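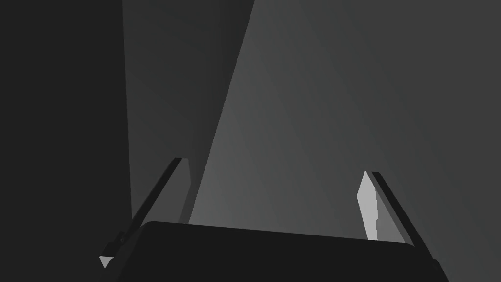 Wrist mounts were where I lost most of last week on our two-armed cell, so the question on the list came at a good moment (or a painful one, depending how you look at it). I run the simulated copy of the Bajwa cell over at Velby and it needs the same looking after as the real thing, just with fewer skinned knuckles. My first check is always the fingers from the wrist camera, against a plain background with nothing to distract me. You can learn a lot from greys! The two fingers lean in towards each other as they should, but there's a flat light grey slab sitting just inside the right one, and along the left only a slim lighter strip, and the right tip sits a bit lower than the left. That's enough to send me back to the mount numbers before I touch anything else.

On 10/09/2019, a list member wrote:
> We've moved our cell file over to Fedumari and the wrist
> cameras don't match the old ones. The palm takes up far
> more of the view than it used to and I can't tell if it is
> the camera or the gripper that has shifted. Has anyone got
> an order they do things in? Also, do you set the head camera
> up before or after the wrists? Ours looks like the room is
> sliding downhill.

I can't promise it's the proper order, but it's mine. Start with the gripper and leave the camera alone. Open the fingers fully and write down the opening that Rilter reports. Then look at the parent link on the camera. Mine had ended up hanging off the forearm after the import, so every time I turned the wrist the palm swam about at the bottom of the view and I blamed the lens for a whole afternoon. Put it back on the palm link, save, reload. Do reload, because the tree view will happily show you the new parent while the old one is still in use.

Once that's done I put the arm over the table and look again with things in the room.
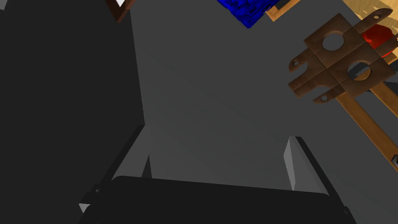 Wrist view over the tabletop, fingers open, brown plate with the two holes up to the right.

What I want at this stage is a clear bit of table between the fingers and both tips in view. Some palm along the bottom is fine by me, I'd sooner have it there as a reference. If you crop it out you'll have nothing to compare against next time the file gets moved, and it will get moved – ours is on revision 41 and I don't believe for a minute that's the last.

As for the head camera, I do it after the wrists, every time. Both arms go to their parked pose first so I know what ought to be in the way and what oughtn't.

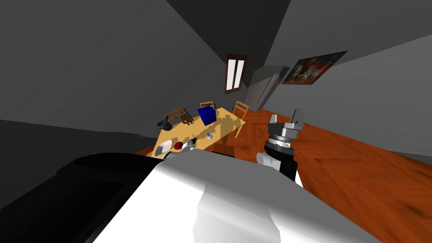 The sliding room is nearly always roll. In our file it was the neck joint keeping an offset from an older pose, and the camera had its own roll value on top, so I'd fix one and the other would pop up again. Set the neck to zero, then the camera, then put back whatever tilt you really want. Line 352 in our cell file, if you started from the July template, and there's a second copy of the same value at line 1027 which overrides it. I only found that one by searching for the number. Yours may have moved a few lines if you've added furniture.

One thing I haven't sorted: on version 2 of the gripper model the two finger offsets are stored separately, and I can't work out whether they're meant to mirror or whether you have to flip the sign yourself. I've flipped it by hand on ours. If anyone has the older model still loaded, could you look and tell me what sign the right finger has? And to the original poster, send the camera block of your file to the list if the parent link looks all right, and I'll compare it with mine tomorrow evening.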